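Rerov shared workshop, Purholm
Progress report to the Rillden small grants program, April

The simulation half of the build is on schedule. The kitchen model now loads with the arm, the counter and a set of loose household objects, and we can reset it between runs without restarting the program. We have completed 14 of the 50 planned layouts.
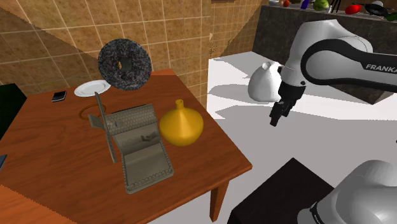 Simulated kitchen with the Franka arm over the counter. The gray ring is above the table, not touching it.

Two items remain open. Object placement heights need correcting before we record any trials. The workshop bench also needs a new top, as the present one dates from 1991 and is not level. We have asked Ruiz-Ortega for a price.

No change to the budget is requested. The next report will cover the remaining layouts.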